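4.2 Public demonstration at Fekelcombe

The two-arm cell was moved from the Ukberg laboratory to the exhibition hall at Fekelcombe in August and ran there during the open day on Oct 30, 2018. The move changed two conditions of the earlier trials. The lighting could no longer be controlled, and the task was chosen by visitors from a printed card instead of being drawn by the scheduler. The controller, the grasp planner and the force limits were left as described in Section 3.

Each visitor picked one of 3 layouts of colored blocks. An operator set the blocks out on the white table, confirmed the layout on the console and released the cell. The arms then had to sort the blocks by color without entering each other's reserved volume. A run was counted as complete when all blocks were inside their target areas and both arms had returned to the rest pose. Runs stopped by the operator were counted as failures whatever the cause.

Wrist images were logged at the start of each grasp and again at the moment of closing. The log served two purposes. It allowed the pose estimate to be checked against the block outline afterward, and it gave a record of how much of the work area was hidden by the gripper itself. The second point had been raised by reviewers of the Idudgate trials, in which only the overhead view was kept.
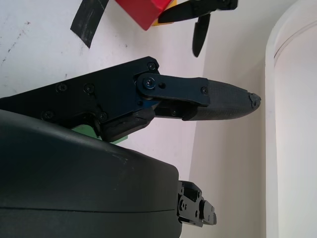
Figure 6. Wrist view during the Fekelcombe demonstration. The near finger and housing hide most of a green block-like object; a red block and a second two-pronged gripper-like mechanism are at the top.

Self-occlusion of the kind shown in Figure 6 was the main source of uncertainty in the wrist data. With the green object reduced to a flat top edge and one corner, the outline fit has too few points to fix rotation about the vertical axis. The estimator then falls back on the overhead view, at the cost of one extra cycle – 200 ms in the present setup. The red block stands clear of the near finger but is cropped by the top of the image, so its outline is also incomplete. Black tape on the table gave a few false edges in early tests and was masked in software before the open day.

The cell made 53 runs for visitors. Failures fell into two groups: a block tipped on contact, or both arms requested the same volume and the wait timer expired. The timer had been set to 20 s at Ukberg. This proved too short when an arm held its position for a second estimate, and the limit should be tied to the number of pending fallbacks.

Fingertip pads were inspected after closing with the Delacroix wear scale, which grades the tip edge only. Chipping at the tip did not correlate with tipped blocks in this small sample, but the pads had seen mixed use before the event and no firm conclusion is drawn. A controlled test with new pads is described in Section 5.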